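Towel week at the club

Our robotics club got its room back in September, and since then we have met there every Monday evening. It used to be a storage area, and part of it still is. We spent the first two meetings moving boxes and finding enough outlets.

The project this term is cloth folding. We picked it because the club at Donnelly did block stacking last year and we wanted something different. Cloth is harder. A block stays the same shape when you pick it up. A towel does not, and every time you put it down it lands a little differently.

The plan is to collect demonstrations by hand first and train on them later. One person wears the rig, holds the two grippers, and does the task at normal speed. Fold, roll, unroll, flatten, repeat. Our goal is 2,000 demonstrations by the end of the term. I thought that was too many when we wrote it down. Now I think it is possible if people keep showing up.

We started with rolling. You fold the towel lengthwise, start at one end, and try to keep the roll even. With your fingers this takes a few seconds. With grippers you lose almost all the feeling, so you have to watch the edge and trust it.

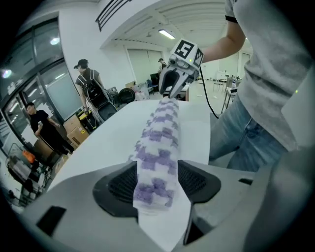 Rolled towel on the big table, both grippers in use.

A few things we have learned so far. Keep the markers facing where the cameras can see them. If you turn your wrist too far, the tracking drops out and that take has to be thrown away. Grab less cloth than you think you need. Say out loud when you start and when you stop, so whoever is keeping the log can write it down. Tape your cables before the session, not during it.

We named the project Prastalari, which came out of a long group chat and doesn't mean anything. The scripts that sort the recordings are called Traltel, for the same reason. Traltel crashed 3 times last month, always on long file names, and I think that is fixed now.

Flat folding is the second task and I like it better. The cloth starts folded once, you take an end in each gripper, pull it straight, and then bring one side over to the other.
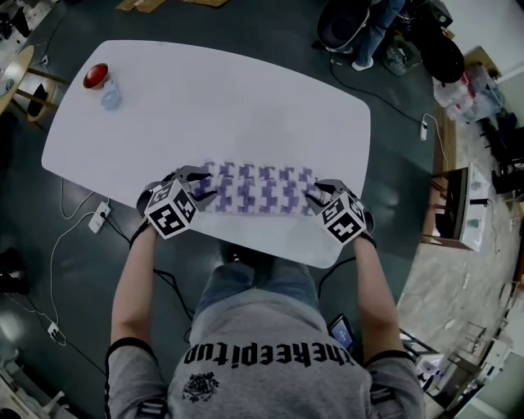

Pulling it straight is the step people rush. If there is slack in the middle, the next fold comes out crooked and you have to start over. New members usually need some 100 tries before their folds look the same from one to the next. I needed more than that.

Your arms get tired too. We switch after eight minutes now, and the takes from the end of the evening are a lot cleaner than they were in the beginning.

Next we want to try a bigger towel and a T-shirt. The Fosport student meet has a laundry category in the spring, and we have not decided if we are entering. I still have to go through last Monday's recordings and mark the bad ones.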